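프롤토라드 생활물품 정리 사업 중간보고

보고일: 2021년 10월 3일
수신: 지무스 기금 사업관리 담당
사업장: 프롤토라드 공동생활관 2층

1. 진행 현황

4월에 착수한 물품 정리는 현재 공용 거실과 약품 보관 구역까지 들어와 있습니다. 당초 계획서에는 거실을 '반나절 작업'이라고 적었는데, 그 문장을 쓴 사람이 본 보고자이므로 긴 변명은 생략하겠습니다. 목록에 올린 물품은 현재 559점입니다. 계획서의 예상치를 크게 웃돌며, 차이의 상당 부분은 작은 상자에서 나왔습니다. 상자 안에 상자가 들어 있는 경우는 각각 한 점으로 기록했습니다.

방별로는 대상 공간 9곳 중 주방, 현관 수납장, 세탁실을 마쳤습니다. 주방에서는 뚜껑 없는 밀폐용기와 용기 없는 뚜껑이 거의 같은 양으로 나왔지만 서로 맞는 짝은 없었습니다. 모두 재활용으로 넘겼습니다. 세탁실은 예정보다 일찍 끝났는데, 애초에 물건이 별로 없었던 덕분이라 성과로 내세우기는 어렵습니다.

2. 거실 및 약품 구역

거실 물품은 분류 전에 한곳으로 모으고 있습니다. 탁자를 쓰자는 의견도 있었으나 탁자 위가 이미 정리 대상이어서, 만화 무늬가 들어간 연두색 천을 깔고 그 위에 늘어놓는 방식으로 정했습니다. 색이 워낙 밝아 흰 약상자가 잘 보인다는 점은 예상 밖의 소득입니다. 무늬에 대한 심미적 판단은 본 보고서의 범위를 벗어납니다.
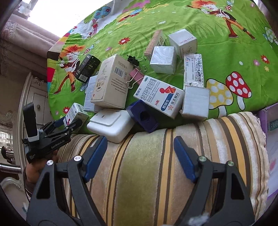

거실 분류 작업. 초록색 천 앞쪽의 작은 약상자와 생활용품, 앞은 줄무늬 쿠션.

분류 기준은 약, 약이 아닌 것, 판단 보류의 세 가지입니다. 판단 보류가 가장 빨리 늘고 있습니다. 용도를 알 수 없는 플라스틱 케이스와 부속품이 주로 여기에 들어가며, 입주자에게 물어보면 대개 "버리지 말라"는 답이 돌아옵니다. 무엇에 쓰는지 다시 물으면 답이 없습니다. 이런 물품은 홀러 수납함에 넣어 연말까지 보관하고, 그때까지 찾는 사람이 없으면 처분하기로 합의했습니다.

약은 겉상자의 유효기간을 확인한 뒤 보관분과 폐기분으로 나눕니다. 외국어로만 표기된 상자는 번역 앱에 의존하지 않고 약국에 문의합니다. 번역 앱이 위장약으로 짐작되는 제품을 '기쁜 배'라고 옮긴 뒤에 생긴 규칙입니다. 폐기분은 가까운 약국의 수거함으로 보내고, 빈 상자는 접어서 종이류로 내놓습니다.

큰 상자는 내용물부터 확인합니다. 크기와 내용물 사이에는 지금까지 아무런 관계도 발견하지 못했습니다. 쿠션과 침구류는 약품 분류가 끝날 때까지 손대지 않습니다. 지난번에 순서를 바꿨다가 연고 하나를 쿠션 틈에서 사흘 만에 찾았습니다.

3. 예산

프레토리우스 선반 2개를 구입하여 현관과 세탁실에 한 개씩 설치했습니다. 조립 설명서에는 드라이버 하나면 충분하다고 되어 있었고, 별도로 고무망치 구입비가 발생했습니다. 영수증은 함께 제출합니다. 전체 예산의 집행률은 70%를 조금 밑돌며, 남은 금액은 수납함 추가 구입과 이름표 인쇄에 쓸 예정입니다. 이름표는 첫 인쇄분에서 '상비약'이 '상비악'으로 나와 다시 찍었습니다. 재인쇄 비용은 사업비에 넣지 않았습니다.

4. 지연 사항 및 요청

거실 완료 시점은 계획보다 3주 늦어질 것으로 봅니다. 침실 구역은 입주자 동의서를 모두 받은 뒤 시작하며, 아직 두 장이 들어오지 않았습니다. 두 장 모두 판단 보류 물품이 가장 많은 분들의 것입니다.

기금 측에는 다음 두 가지를 요청드립니다. 첫째, 수납함 추가 구입분에 대한 항목 변경을 승인해 주시기 바랍니다. 둘째, 성과 지표의 '처분 물품 비율'을 '제자리가 정해진 물품 비율'로 바꾸는 방안을 검토해 주십시오. 현행 지표대로라면 멀쩡한 체온계도 버려야 점수가 올라갑니다.

다음 보고에는 약품 구역의 최종 목록과 침실 일정표를 첨부하겠습니다.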